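Desidratadores
Início / Cozinha / Conservação de alimentos / Desidratadores

Goltuvitz Plimix – desidratador de alimentos de fluxo horizontal

Disponível em stock
Cor: cinzento-claro
Garantia: 3 anos

O Plimix é um desidratador doméstico de fluxo horizontal para fruta, legumes, ervas aromáticas, cogumelos e massas frescas. O ventilador fica na parede de trás e empurra o ar aquecido por entre os tabuleiros, que se puxam pela frente como gavetas. Nos modelos de torre, com o ventilador na base, é preciso trocar a ordem dos tabuleiros a meio do ciclo. Neste modelo basta, na maioria dos casos, rodar cada tabuleiro uma vez, de trás para a frente.

Leva até 3.000 g de alimento fresco por carga, já cortado e distribuído numa só camada. O temporizador vai até 18 horas e a temperatura mínima é de 40 °C, adequada a ervas e flores comestíveis.

O que vem na caixa

Corpo do desidratador com porta amovível
Seis tabuleiros de grelha em aço inoxidável
Duas redes finas de silicone para ervas e peças pequenas
Uma folha lisa para purés e rolos de fruta
Tabuleiro de recolha para a base
Cabo de alimentação destacável
Manual em português e espanhol, com tabela de tempos

As redes finas e as folhas lisas também se vendem em separado. Quem faz sobretudo rolos de fruta vai precisar de mais folhas, e convém encomendá-las com o aparelho para poupar nos portes.

Utilização

Coloque o desidratador numa superfície plana e resistente ao calor, com a traseira afastada da parede um palmo ou mais. A grelha de entrada de ar não pode ficar tapada. O aparelho não deve ser usado dentro de um armário nem debaixo de prateleiras baixas, porque a humidade retirada dos alimentos sai pela porta e pelas ranhuras laterais.

Antes da primeira utilização, lave os tabuleiros e deixe o aparelho a trabalhar vazio durante meia hora. É normal sentir um ligeiro cheiro a quente nesta fase. Areje a cozinha.

Os comandos são três: um botão para a temperatura, um para o tempo e um para iniciar ou interromper. O visor mostra alternadamente a temperatura escolhida e o tempo que falta. Se abrir a porta durante o ciclo, o ventilador continua a trabalhar e a resistência desliga-se até a porta voltar ao lugar. No fim há um sinal sonoro curto, que pode ser desativado mantendo o botão de início premido até o visor piscar.

Preparação dos alimentos

O resultado depende mais do corte do que da temperatura. Fatias de espessura igual secam ao mesmo tempo; com espessuras misturadas, as finas ficam quebradiças antes de as grossas perderem a água do centro. Uma mandolina ajuda muito com maçã, pera, curgete e beterraba.

Maçã e pera. Retire o caroço e corte em rodelas. A casca pode ficar. Para evitar que escureçam, mergulhe as rodelas em água com sumo de limão durante alguns minutos e escorra-as bem sobre um pano.

Tomate. O tomate alongado é o mais indicado, por ter menos sumo. Corte ao meio no sentido do comprimento, retire as sementes com uma colher e pouse as metades com o corte virado para cima. É dos alimentos mais demorados e pode ocupar o temporizador quase todo. Um pouco de sal grosso na superfície acelera a saída da água, mas concentra-se no produto final – use pouco.

Figos. Lave, seque e corte em metades ou quartos. Os figos inteiros demoram muito e ficam muitas vezes húmidos junto ao pé.

Cogumelos. Limpe com um pincel ou um pano ligeiramente húmido. Não os deixe de molho. Lamine e espalhe sem sobrepor.

Ervas aromáticas. Regule para 40 °C e use a rede fina. O manjericão e a salsa perdem cor com temperaturas mais altas; o tomilho, o louro e o alecrim são mais tolerantes. Seque os ramos inteiros e solte as folhas no fim, com os dedos. Convém secar cada erva em separado, ou pelo menos afastar as de cheiro forte.

Citrinos. Rodelas finas, com casca, bem lavadas. Servem para infusões e para decoração. A laranja de casca grossa fica amarga, e nesse caso vale mais secar só a raspa.

Rolos de fruta. Triture a fruta madura, espalhe o puré na folha lisa com uma espátula e deixe o rebordo um pouco mais alto do que o centro, que seca mais devagar. Está pronto quando se solta sem colar e ainda dobra sem partir.

Como saber se está seco

Tire uma peça, feche a porta e deixe-a arrefecer em cima da bancada antes de avaliar. Os alimentos quentes parecem sempre mais moles. A fruta deve ficar flexível, sem humidade visível quando se rasga. Os legumes devem ficar duros ou estaladiços, e as ervas devem desfazer-se entre os dedos.

Depois de seca, a fruta beneficia de alguns dias num frasco fechado e não completamente cheio, agitado uma vez por dia. A humidade que resta distribui-se pelas peças. Se aparecer condensação no vidro, volte a pôr tudo no desidratador.

Para guardar, use frascos de vidro com boa vedação, num armário escuro e fresco. Etiquete com o mês – o tomate seco em agosto e o seco em outubro confundem-se facilmente na despensa. Os frascos pequenos são preferíveis aos grandes, pois cada abertura deixa entrar ar húmido.

Ruído e consumo

O ventilador ouve-se. O som é contínuo e grave, parecido com o de um exaustor na velocidade mais baixa, e não varia durante o ciclo. Numa cozinha com porta, o aparelho pode trabalhar de noite sem incomodar os quartos. Numa casa com cozinha aberta para a sala, é mais cómodo programá-lo para as horas em que não está ninguém.

A resistência liga e desliga ao longo do ciclo para manter a temperatura, pelo que o consumo é maior na primeira hora, quando os alimentos estão mais húmidos. Encher os seis tabuleiros gasta pouco mais do que encher dois. Se tiver pouca fruta, junte outra de tempo de secagem parecido.

Limpeza e arrumação

Desligue da tomada e espere que arrefeça. Os tabuleiros de aço, o tabuleiro de recolha e a porta podem ir à máquina de lavar loiça. As redes e a folha lisa lavam-se à mão, com água morna e detergente suave; uma escova de cerdas macias tira os restos de polpa presos na malha. O corpo do aparelho limpa-se com um pano húmido e nunca se mergulha em água. O açúcar da fruta agarra-se ao fundo se ficar de um dia para o outro, e por isso é melhor limpar o tabuleiro de recolha logo no fim.

Para arrumar por uma temporada, retire o cabo da traseira e enrole-o em voltas largas, sem dobras apertadas junto às fichas. Guarde-o dentro do desidratador, em cima do tabuleiro de recolha. Não o enrole à volta do corpo do aparelho. Deixe a porta entreaberta no primeiro dia para sair alguma humidade que tenha ficado. 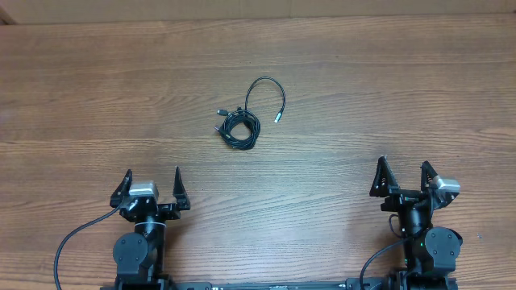 Cabo preto enrolado, sobre um tampo de madeira.

Se o cabo apresentar cortes, zonas endurecidas ou folga no encaixe, deixe de o usar e peça um de substituição. Não são aceites em garantia danos causados por cabos de outras marcas.

Perguntas frequentes

Posso secar carne?
O Plimix atinge temperaturas adequadas, mas a carne exige cuidados próprios de higiene e de preparação. Siga as indicações do capítulo correspondente do manual e não misture carne com outros alimentos na mesma carga.

Posso usar só alguns tabuleiros?
Sim. Retire os que não usa e deixe espaço entre os restantes. Para massa fresca em ninhos, por exemplo, convém tirar um tabuleiro em cada dois.

Posso juntar alimentos a meio do ciclo?
Não é aconselhável. As peças frescas libertam humidade, que passa para as que já estão quase secas.

Serve para levedar massa de pão?
O aparelho não foi concebido para isso. A temperatura mínima é alta para a maior parte das massas levedadas.

O papel vegetal pode substituir a folha lisa?
Pode, desde que fique preso pelo peso do puré e não toque na parede de trás. Uma folha solta pode ser puxada contra a grelha do ventilador.

Os tabuleiros do modelo Fahy servem no Plimix?
Não. O Fahy é um desidratador de torre, com tabuleiros redondos. As redes de silicone desse modelo podem ser cortadas à medida com uma tesoura.

Entrega, devolução e assistência

As encomendas saem do armazém da Tarbridge, distribuidora da Goltuvitz em Portugal. O desidratador segue numa caixa única, com proteções de cartão nos cantos. Verifique o estado da embalagem no momento da entrega e registe qualquer dano na guia do transportador antes de assinar.

Nas devoluções, o aparelho tem de vir limpo e com todos os acessórios, incluindo o cabo e o manual. Guarde a caixa original enquanto decorrer o prazo.

A garantia cobre a resistência, o ventilador, a placa de comandos e o fecho da porta. As redes e a folha lisa são consideradas peças de desgaste. Para pedir assistência, indique o número de série, gravado na chapa por baixo do aparelho, e junte a fatura.

Peças e acessórios compatíveis

Rede fina de silicone, conjunto de duas
Folha lisa para purés, unidade
Tabuleiro de grelha em aço inoxidável, unidade
Tabuleiro de recolha
Porta de substituição
Cabo de alimentação destacável

Descarregar manual
Descarregar tabela de tempos
Contactar a assistência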